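Fulmont ladder shelf as a work surface and test fixture for a small arm
Review, filed under Workshop furniture

Rating: 4 out of 5

I bought the Fulmont ladder shelf in November to serve as a fixed target for a home-built shelf-picking arm. It has been used for that and nothing else. Anyone wanting to know how it looks with books on it should read one of the other reviews.

The arm is a Plokon kit with the stock base swapped for a heavier one. It carries a wrist camera and runs off a bench supply. The task is to pick up a small part, move it to a marked spot on the shelf and let go without knocking anything. A shelf for this job needs to stay where it is put, and the boards need to be flat enough that one height value works along the whole length.

Assembly took 45 minutes with a hand driver. The holes lined up except at one lower joint, where I had to back the screw out and start again. The screws are plain and replacements are easy to find at any hardware store. Do the final tightening with the unit standing in its working position, as the side frames pull slightly out of square if tightened lying down.

Flatness is good. I probed the main board with a dial gauge and found less than 2 mm of variation from one end to the other, most of it near the right-hand upright. The arm's contact check absorbs that. The front edge is rounded over, so an edge-finding routine that expects a sharp corner will report the shelf as shallower than it is. I set the edge by hand in the config file and left it.

The back rail is the best feature for this use. It gives the arm a hard stop to push against, and small parts don't go down behind the shelf.

The slanted posts are the main nuisance. A straight approach from the left clips the post at mid height, and the planner needs the post entered as a tilted box. I first modelled it as a vertical one and lost a fingertip pad. With the tilt entered properly, the arm completed 262 placements over one long Thursday with no contact on the frame.

Stiffness is adequate. With the arm pressing straight down there is no movement I can measure. Pushed sideways at the top, the unit sways until it is fixed to the wall, so fix it. I used an Idahosa angle bracket on each side, into studs.

The finish is pale and slightly reflective. In direct sun the wrist camera has trouble with it, as hard shadows get picked up as objects. Running the exposure lower helped, and so did retraining on 40 extra shots taken at different hours of the morning. Matte tape on the board also works but leaves residue on the grain.

I also tried the Stamcombe wire rack, which is cheaper and useless for this. Parts tip into the gaps and the depth readings are full of holes.

One point off for the side sway and the lower joint. I would buy it again for the same job, and the next change is a second camera on a fixed mount, looking along the shelf from the right. 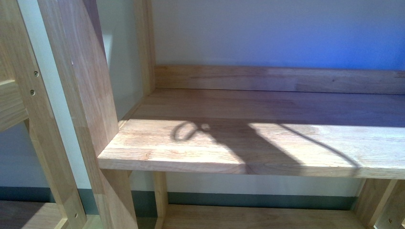 The mount will clamp to the right-hand upright, clear of the arm's reach, with the cable run down the back of the leg to the bench supply.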